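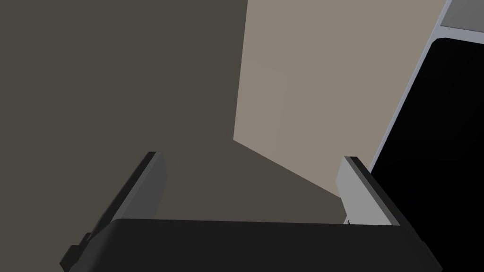
July 8, 2022

Back at the bench after four days up the Utik trail and my knees are letting me know it. I want to get this all down while it's fresh, so forgive the handwriting and the rambling, whoever is reading this after me (Amnuay, probably, with a cup of that terrible ginger tea).

First the good news. All the sound recorders we left along the stream in spring are home again, and all but one of them still had a card full of files on it. I was braced for much worse after the rains we had. The one that failed was the unit by the big fig, and when I opened the case a whole nest of little black ants came pouring out onto my sleeve, carrying their eggs with them. They had come in through the microphone port, where the foam had either perished or been eaten. I put the case outside in the shade for the afternoon and let them move out in their own time. The board is filthy but I think it can be cleaned. Will try alcohol and a soft brush tomorrow and see whether it powers up.

The rest of the cases I opened one after another on newspaper, wiped down, and checked for damp. The silica packs in the Mokholm units were completely spent, pink all the way through, and the ones from lower down by the stream were still mostly blue. That is the opposite of what I'd have guessed! The ridge gets all that cloud in the mornings, of course, and the stream sites sit under thick canopy and hardly change temperature from dawn to dusk, so maybe I should have guessed it after all. Either way, double packs for the ridge next time. I've written it on the lid of the supply tin too, where even I will see it.

Gaskets: the Solanki cases are holding up well. The older ones we made ourselves from lunch boxes are not, and I say this with love, having spent a whole monsoon making them. Two of the lids have warped at the hinge side. I'd like to retire the lot before October and I'll put it in the budget request, again. 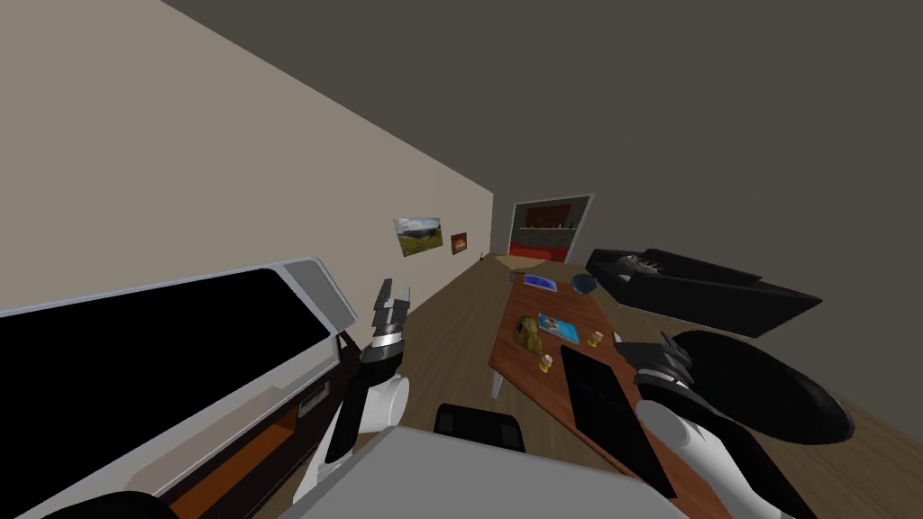

Now, settings. We ran everything at one minute in ten, all night, starting an hour before sunset. Amnuay Saengthong thinks this is wasteful and that we should go to longer stretches at dusk and before dawn and let the batteries rest in between. I was against it, mostly out of habit, but I sat with the Utik files last night until far too late and I'm coming around. The scops owls are at it hard in the first stretch after dark, then there's a long lull with nothing but crickets and the stream, and then a smaller burst before first light. The wood owls are less tidy about it. One of them called at such odd hours that I'd have missed it entirely on the dusk and dawn plan, and it was the nicest recording of the lot, two birds answering each other across the water with a gibbon starting up somewhere behind them right at the end. I played it three times.

So a compromise, which I'll try on two units first: 60 minutes unbroken at dusk, the same before dawn, and the old one in ten between. If the batteries won't take it we'll know soon enough.

High-pass filter. I had this at 800 Hz on the Mokholm units, thinking of wind, and I now believe that was a plain mistake. It's fine for the scops owls but the bigger owls call well below it, and I've been sitting here wondering why the ridge seemed so empty of them. Of course it seemed empty, I'd told the recorder to throw them away. I've turned the filter off on every unit and put tape over the switch. We can deal with wind on the computer afterward, where at least it can be undone. Please, if you are making notes from the ridge data for the spring report, don't write "absent" for the large owls. Write "not sampled" and blame me.

Tags and straps next. I'd been using wide webbing because I didn't want to hurt the trees, and the webbing is fine, but the buckles rust. Some of them had to be cut. Amnuay suggests plain cord with a proper knot, and showed me the knot, and I've already forgotten it. Must ask again. The number tags were all readable except where a macaque had been at them (tooth marks right through the 7, very neat work). 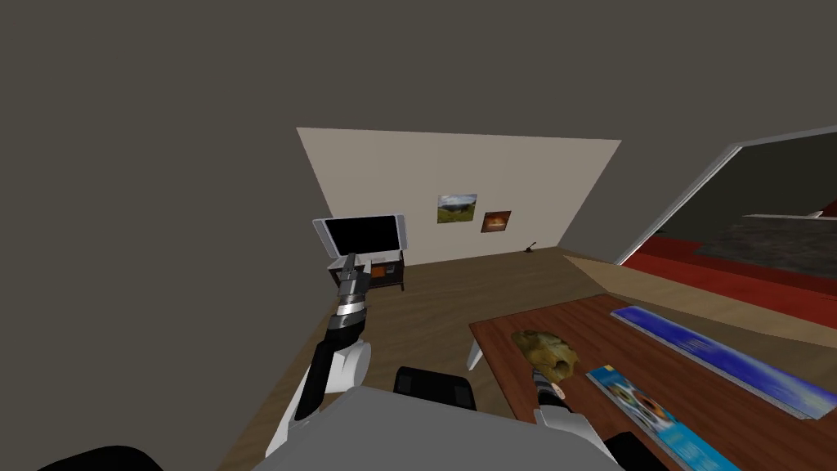
Height is the other thing we keep going back and forth on. Chest height is easy to reach and easy to service, and also easy for every curious animal and passing visitor. The Wukdale people put theirs up on poles out of reach and swear by it, but they've got a vehicle track and can carry a ladder. We've got a footpath and me. I did try one unit hung from a branch on a line, and the recording is full of creaking, with a lovely regular thump where it swung against the trunk. Not doing that again. I think chest height stays, but further off the path, behind something leafy, with the microphone facing away from the water.

Files: I've copied 2,000 of them to the big drive so far and there are plenty left to do. The naming is a mess at the Utik end, entirely because I reset one of the clocks in the field and didn't note down by how much. I think I can recover it by lining up the thunderstorm, which every unit along the stream picked up. It's a wonderful storm. There's a clap in it that made me take my headphones off.

Still to do, in no special order. Clean the ant board. Order silica. Find the missing hex key, the small one, last seen in my left jacket pocket, which now has a hole in it. Listen properly to the fig site's neighbor, because there's a low double note on it that I can't place and I'd like Amnuay's ears on it before I get excited. Could be a fish owl. Could be a frog; I've been fooled by frogs before. I've saved the clip in the shared folder under "please listen" and left the good headphones on the hook by the sink.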